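Monday, suture bench, notes written up after lunch

Long session on closure practice and a very good one. Plan was a running line down the middle of the tissue, following the fold and not fighting it, then a look at stitch spacing before anyone gets clever with knots. The Trunus log for the bench rolled over to 1,738 logged throws, so we're well past the point where I can pretend we're just warming up!

The folds are the interesting part. Anything with long creases wants to drag the line off to one side, and I'd much sooner see a line that curves with the ridge than one that's ruler-straight and puckered. Colour matters too – dark thread reads beautifully on the pale ridges and gets lost as soon as you drop into a groove.

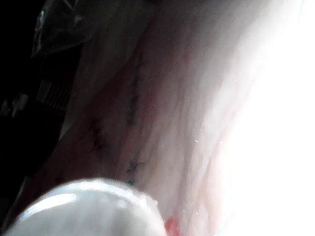 Main line of dark stitches along the fold, clearest at the bottom knot. Second, messier cluster in the shadow to the left.

Very happy with the spacing, fairly regular the whole way. The cluster on the left is a different story, short angled strokes with no real rhythm to them. I'd like to try that same groove again with the light brought over, as I think most of the trouble is shadow. Check it under the Jako lamp before judging it too harshly.

Thread notes, so I stop looking them up: cut to 60 cm for a running line, 215 mm is plenty for singles. The Rodton packets come longer than that, so trim first. Blue-green is my favourite for practice, you can follow a fine strand over pink tissue without squinting. Keep the curve of the needle in view before each bite and know where the tail is.
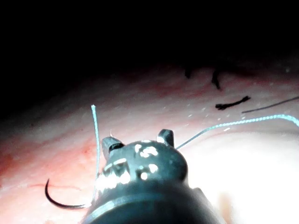

Tail management is still where I lose the most time. If the standing end gets up beside the wrist it's very easy to wrap it by accident on the next turn, so slow down there and park the tail on the far side first. Worth a whole practice block on its own.

To do:
Repeat the left groove, better light
Dixit sheet: add a column for tail length
Order more blue-green, we're down to the last box
Try the same fold with smaller bites, up to 12 per line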